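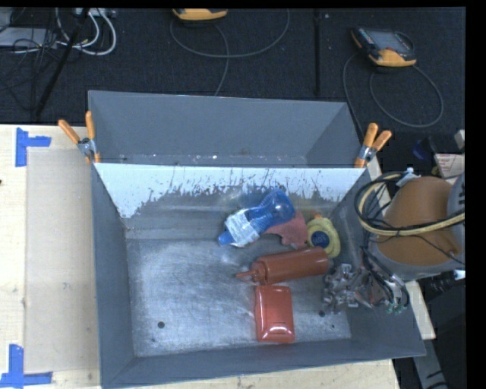

Metal bin and orange-handled clamps on a wooden tabletop.

Home News Classes Press Contact

FOR IMMEDIATE RELEASE

Horkmont Brings Its Evening Repair Classes to Plaklow This December

PLAKLOW – I'm Rostislav Zelenák, I started Horkmont at my own kitchen table, and I get to write this one myself, so please forgive me if it doesn't sound like a normal press release. The news is that we're opening a second location! Starting in December, Horkmont will run its evening home repair classes in the old Šimko shoe store in Plaklow, two doors down from the post office. If you grew up here you probably got your school shoes in that building. I know I did (brown, one size too big, every single year).

For anyone who hasn't met us yet, we teach people to fix the ordinary stuff they own. Wobbly chairs, lamps that flicker, drawers that stick, bikes that have been hanging in the garage since the kids left for college. You bring the broken thing, we bring the tools and the coffee, and you do the work with one of our teachers next to you. Last year 618 people signed up for a class at our first shop, and a good number of them drove in from Plaklow, sometimes through pretty awful weather. They kept asking when we'd come to them. Well, we're coming.

Classes in Plaklow will be small, with 10 seats each, and they start at 6:30 p.m. We're opening with chair repair and basic lamp wiring, then adding clothes mending and bike tune-ups once we've settled in. I'll be teaching the chair class myself, at least through the winter, and I warn you that I talk a lot about glue. A single class costs $96, and that covers everything you use up that night: glue, sandpaper, wire, plugs, thread, whatever it takes. If your project isn't done by the time we lock up, you can leave it on our shelf for a week and come back to finish it during open bench hours, no extra charge.

Booking is handled by our friends at Jurkidico, the same small company that looks after the calendar for our first shop. You can sign up on our Classes page or just walk in and do it at the front counter. I still keep a paper book there too, mostly for my mother, but anybody is welcome to use it.

We're also having an open house on the first Tuesday of the month, from 4 p.m. until the soup runs out. Come look at the benches, meet the teachers, and bring something small that's broken if you'd like an opinion on it. Kids are fine, dogs are fine, and there's free parking behind the building if you come in from the alley side.

One more thing. We kept the old Šimko sign over the door and we plan to leave it up, and the family has been very kind about that. So look for the shoe store!

Press contact: Rostislav Zelenák, Horkmont, Plaklow shop. Reporters are welcome to sit in on any class, just let me know a day ahead so I can save you a stool.

###

Recent News
Open bench hours extended at our first shop
Lamp wiring class: what to bring
Gift cards are back for the holidays
Wanted: old kitchen chairs for practice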